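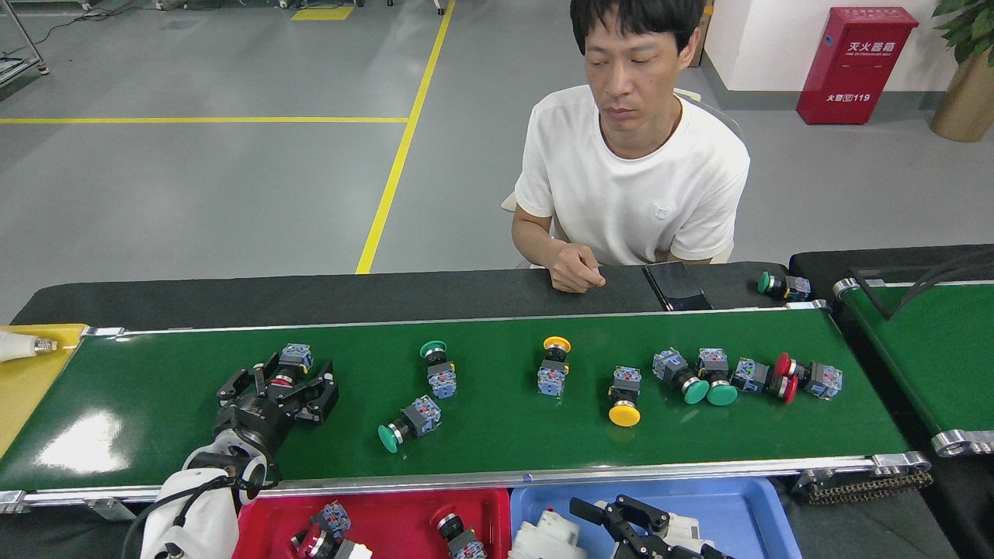 Figure 1. Seated work at a belt, with push-button switches.

Rest Breaks and Seating in Light Industrial Work
Student Project Report
February
By Reece Dawber
Supervisor: Marjorie Kettle

1. Purpose of the project

This report considers how rest breaks are arranged for people who do seated work with small parts, and how far those arrangements suit the people concerned. It was prepared as the second-year project in workplace studies. The project did not examine pay, and no attempt was made to compare output between employers.

2. Background

The Marsden district has had light industry of one sort or another for several generations. The oldest of the employers approached, Varis, opened its first workshop in 1960 and still keeps the printed staff rules from that year. These allowed a morning break at a fixed time, marked by a bell, and required staff to stay at their places until it rang. The midday meal was taken in two sittings. There was no afternoon break.

Later versions of the rules show a gradual loosening. The bell was withdrawn, an afternoon break was added, and supervisors were given the power to move either break when work was heavy. That power is still in place and was the subject of more comment than any other matter in the replies received.

3. Method

Varis, Okura and Lalus agreed to take part. Together they employ roughly 1045 people, of whom only a minority do seated work. A paper questionnaire was left in the canteens for two weeks and 99 completed copies were returned. A further 4 members of staff agreed to be interviewed at greater length. Names were not recorded on either the questionnaires or the interview notes.

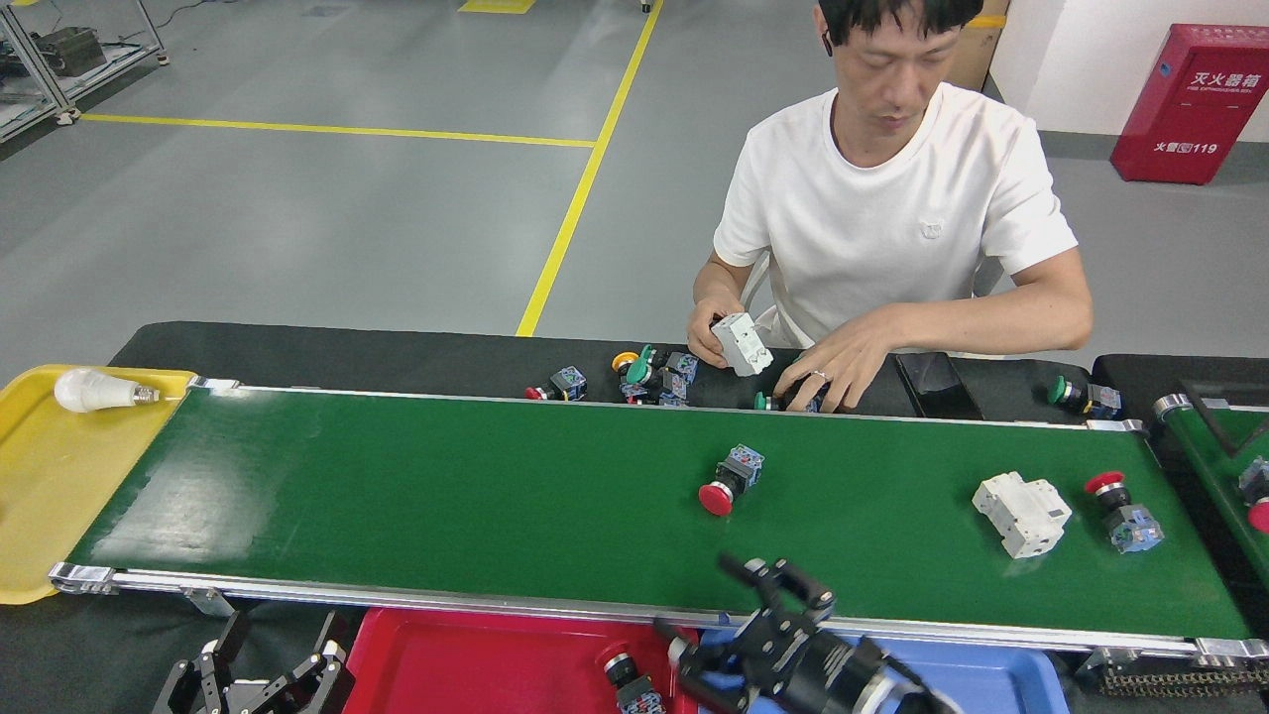 Department of Business and Workplace Studies, Marsden College

4. Findings

4.1 Timing of breaks. Most of those who replied were content with the total length of their breaks. Dissatisfaction was mainly with breaks being moved at short notice. Staff at Okura, where the times are posted at the start of each week, made fewer complaints of this kind than staff at the other two firms.

4.2 Seating. Chairs were described as adequate by the majority. Several replies noted that adjustable chairs had been bought but that staff had not been shown how to set them. One person interviewed had used the same chair for over a year before learning that the back could be moved.

4.3 Use of break time. Replies from Lalus frequently mentioned the distance to the canteen. Where the walk used up a large part of the break, staff tended to remain near their places, although they would have preferred to leave the room.

5. Limits of the work

Questionnaires were available only in canteens, so staff who do not use them are likely to be under-represented. Night staff were not reached at all. The canteen at Varis was closed for painting during part of the second week.

6. Recommendations

Break times should be posted at least one week ahead, and any change should be agreed with the staff affected. New starters should be shown how to adjust their chairs on their first day. Lalus should consider providing a small rest area closer to the main work room.

A copy of the questionnaire may be requested from the department office.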